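Lelden Open Bench

The Lelden Open Bench is a public demonstration of two-armed robot handling held at the Vendmont works in the town of Lelden. It began as a single afternoon for the families of employees and became a regular event after more people came than the works had chairs for. Visitors watch a pair of small robot arms handle household objects at a table, usually slowly, and are then offered soup. Local opinion is divided on which of the two is the main attraction.

Background

Vendmont spent most of its history making hinges and drawer runners. The firm set up a handling laboratory in a former paint store on the east side of the site, with the stated aim of learning whether inexpensive arms could do the sort of packing and tidying that people do without thinking. The first director of the laboratory, Fatos Nedeljković, had come from the hinge side of the business and held that a machine shown only to its makers would sooner or later be flattered by them. She proposed opening the doors. The management agreed on the condition that the visitors' route did not pass the boardroom, which had just been carpeted.

The first Open Bench took place in October with 100 visitors admitted in small groups. The program promised "a complete tidy-up of a child's bedroom." What was shown was a sock being put into a drawer, twice. The second attempt was generally considered the better one.

The event of 17 March 2021

The best-documented Open Bench was held on 17 March 2021. Attendance was limited to 23 people, admitted by numbered ticket, and the rest of the town was invited to follow by video link. The link failed during the welcome speech and came back in time for the closing remarks, so that viewers at home saw the beginning and the end of the same sentence of thanks.

The main part of the afternoon was a two-handed task, in which a small container is held between both grippers. Tasks of this kind look like nothing much to a human audience, and the laboratory's printed guide spent a full page explaining why they should be admired. Each arm must agree with the other on where the object is and how hard to squeeze it. If one arm is early, the object tilts. If both are too firm, it bends, and if both are too polite, it falls. The guide used the word "polite" four times and drew a letter of complaint from a retired etiquette columnist.

Nedeljković gave the commentary herself from a folding stool. She did not use a microphone, having found at an earlier session that it picked up the motors and left out the director. Questions were taken throughout. A boy in the front row asked whether the arms were allowed to fight, and was told that this had been looked into.

Running of the demonstrations

A standard session lasts 19 minutes, a figure reached by timing how long visitors would stand before they began reading the fire notices. An operator from the laboratory stays within reach of the stop button at all times. Failed attempts are left in, and the operator is required to say "again" in a level voice. Staff have reported saying it at home.

The objects are ordinary ones, and visitors may bring their own if they fit on the table and are not alive. The second condition was added to the tickets after the first season – the laboratory has declined to say more about it. Glass is accepted at the owner's risk.

The soup is supplied by Văn, a café across the road from the gate, under an arrangement older than the laboratory's own lease. It was once suggested that the arms might serve it. The suggestion is recorded in the minutes with no reply beneath it.

Reception

The Open Bench has been reviewed once, in the district newsletter, under the headline "Robots Busy." The reviewer praised the seating and called the handling "careful, like a person carrying someone else's cake." Vendmont printed the second half of the remark on 4000 leaflets, most of which remain in the paint store.

A rival event at Zedolport, on the coast, offers a larger hall and faster machines. Relations between the two are cordial, and each sends a delegation to the other every year. The Zedolport delegation has twice asked for the soup recipe, and its most recent request was passed on to Văn, where it is pinned up beside the till.

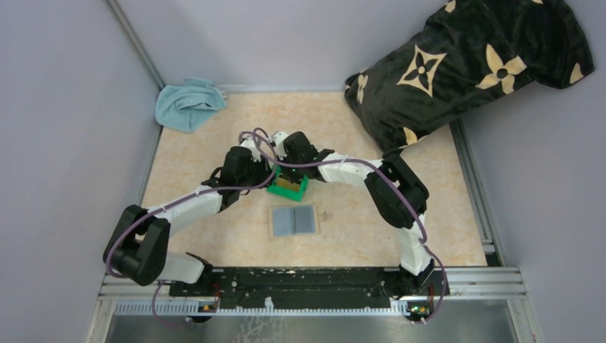
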